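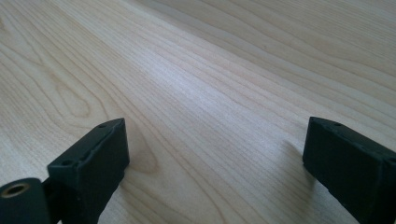
Pre-Run Inspection Checklist: Tabletop Chores, Two-Finger Gripper
Verstraete test kitchen, bench 4
Inspected by Veerle Dierckx, comments by the same unless initialed
Fri 20 March

Complete before every chore block. Mark each line OK, NOT OK or N/A. "Sort of" was withdrawn as an option after last year, and I would like it to stay withdrawn.

SECTION A — WORK SURFACE

A1. Surface clear of objects before first run. OK
Comment: Bare wood between the fingers and beyond them. It's the tidiest a kitchen surface will ever be in the machine's presence.

A2. Surface free of crumbs, spills and tape residue. OK
Comment: There is a tiny dark speck in the grain, upper middle right as the gripper sees it. I take it for a natural mark. The Kuredard vision software takes it for a crumb, and in the wiping trial it went back for it until Jamie hit pause. Please do not sand the table to please the software.

A3. Glare checked from gripper height. NOT OK
Comment: Bright sheen across the upper center, enough to wash out the grain slightly. People ignore this sort of thing without effort. The wiping routine reads it as a wet patch and wipes it, then checks its work, finds it still shining and wipes again. Turn down the overhead light before the wiping block and note the setting in the log.

A4. Surface pattern logged. OK
Comment: Long diagonal grain, with a big looped figure on the left. Log it under "patterned" even if you think it looks plain. The routine once tried to pick up a printed leaf on a placemat, and I don't care to find out what it makes of a knot.

SECTION B — GRIPPER

B1. Both fingers present, seated, no visible cracks. OK
Comment: Matte black, a bit dusty-looking on the left. Give them a wipe. Yes, by hand. I am aware of how that sounds.

B2. Fingers level with each other when open. OK

B3. Screws checked with the driver, both sides. OK
Comment: "Checked" means with the driver. It does not mean looked at from the doorway (JH, noted).

B4. Clearance above surface before first move. OK
Comment: The right finger's shadow sits a little to the left of it, so there's air underneath. Confirm with the feeler card all the same. On the old Celtov arm we trusted a shadow and planed a groove into a cutting board.

B5. Nothing left in the grip from the previous block. OK
Comment: Open wide and holding nothing. See incident note on the teaspoon, June.

SECTION C — PEOPLE AND STOPS

C1. Stop button within reach of a seated person. OK
Comment: Nele Van Wijk tested it from the chair and then from the floor, on the theory that one may be on the floor by then. Both fine.

C2. Sleeves, lanyards and hair tied back. OK

C3. Hands outside the taped zone while powered. NOT OK
Comment: Edivaldo reached in to straighten a napkin. He says it was bothering him. It was bothering all of us, but the fold was the machine's to get wrong and now the run doesn't count. Repeat it.

C4. Hot items and blades removed from the chore list. OK
Comment: Henk Mertens asks again whether bread slicing could be "looked at." It has been looked at.

SECTION D — CHORE READINESS

Rate each chore as Attended (a person within reach), Supervised (a person in the room) or Unattended. Same chores as last time, for comparison.

D1. Clear cups to tray. Supervised
Comment: A real improvement. Plain mugs go over without drama. It did 40 transfers in the morning block and dropped one, a ratio I couldn't promise before coffee myself. Thin-walled glasses stay off the list.

D2. Wipe table. Attended
Comment: It covers the area evenly and presses about as hard as you'd want. It has no notion of when to stop. See A2 and A3.

D3. Fold dish towel. Attended
Comment: The first fold is good. The second fold is an opinion. Jamie timed a full towel at four minutes and then folded one himself in the time it took to say so, which I thought was unkind.

D4. Sort cutlery. Attended
Comment: Forks and knives are reliable when they lie apart. When they're piled up it pushes them around like a child with peas. Flat pieces lying flush on the wood remain the hard case: the fingers are blunt blocks and a teaspoon handle gives them very little to get under. Esanen has offered us a thinner fingertip. I'd like to try it before anyone writes "solved" in a slide again.

D5. Sort small hardware (shop-floor set). Supervised
Comment: Large bolts yes, washers no. Same trouble as the teaspoons. The bin-to-bin routine has passed 800 cycles with no stuck grip, and I would let it work through a lunch break with somebody eating in the same room.

D6. Put the lid back on the jar. Attended
Comment: Gets the lid on. Whether the lid is on the thread is a separate matter. Check every jar before you lift it. I did not check every jar.

SECTION E — ACTIONS

E1. Diffuser or dimmer for overhead light. Owner: Jamie Haslam. Open.
E2. Repeat napkin run. Owner: Edivaldo Bragança, hands in pockets. Open.
E3. Request thin fingertip from Esanen and refit according to B3. Owner: Veerle Dierckx. Open.
E4. Ignore-mark for the speck, entered in software, no sandpaper. Owner: Nele Van Wijk. Open.
E5. Replace the taped zone outline where it has been walked off. Owner: Henk Mertens. Open since the last inspection.

GENERAL COMMENT

Henk wants one line for the front office on whether the thing can do the chores yet. It can do parts of several of them, slowly, on a clean table, with one of us sitting next to it. I would leave it with the mugs. I would not leave it with my kitchen. He has asked me to phrase that more positively, so for the record: the mugs are very good.

Cleared to run: D1 and D5 now. D2 after A3 is fixed and rechecked. D3, D4 and D6 with a person at the stop button for the whole block, and that person is not to be reading their phone.

Signed, V. Dierckx
Countersigned, H. Mertens ("with reservations about the tone")

Last updated: same day, after lunch, to add E5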